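4.2 Seating preferences in the two libraries

The questionnaire went out to 1000 library card holders in Bulunby and Gosling and closed on 10 Jan 2022. It asked where people sat when they brought work with them, how long they stayed, and what made them leave. Both branches had replaced their round tables the previous June, so most respondents could compare the old layout with the new one. Replies on comfort were mixed. Older readers tended to miss the round tables, while students mostly preferred the straight-edged ones.

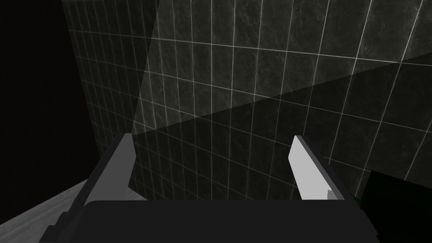
One reply from Gosling said that the new tables were fine for an hour but that the chairs had not been changed to match, and that anyone staying for an afternoon ended up with a sore neck. Similar remarks came up in Bulunby, mainly from people preparing for exams. Noise was mentioned less often than we had expected – it ranked below lighting, draughts and the distance to a socket.

Length of stay was taken from the Stamon booking records. These hold 1747 visits for the study period, of which 56 had no leaving time and were dropped. A visit was counted as long if it lasted more than 90 minutes.

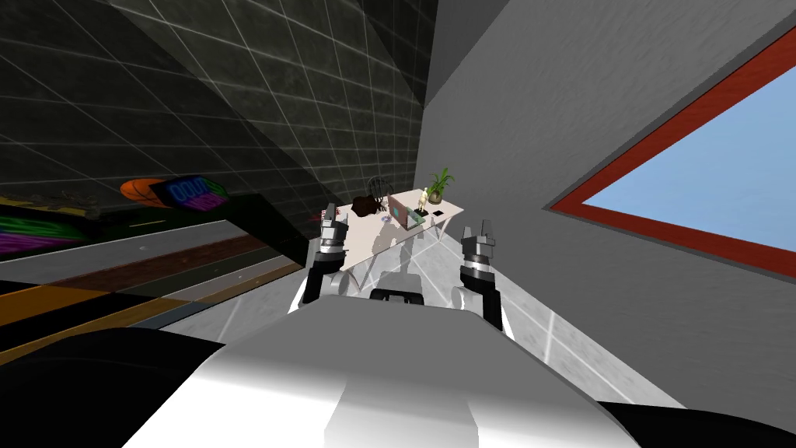
4.3 Table shape and use of space

Table shape was coded from the floor plans held by each branch. Trellesik, the supplier, lists round and rectangular tops in the same finish, which let us leave colour out of the comparison.

Figure 4. Rectangular table with laptop.

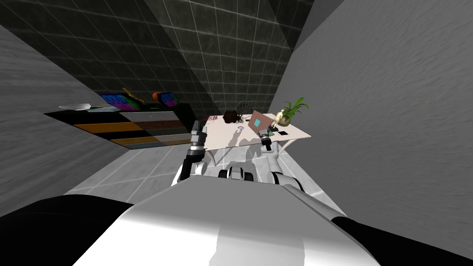 Readers working from paper spread out more than those working on a screen, and they were more likely to take a whole table. We treated the two groups separately for this reason. A single laptop on a white rectangular table, as in Figure 4, was coded as screen use whether or not the reader also had notes. Mixed use was too hard to judge from the booking forms. The coding says nothing about posture – that is taken up with the chair heights in section 4.4.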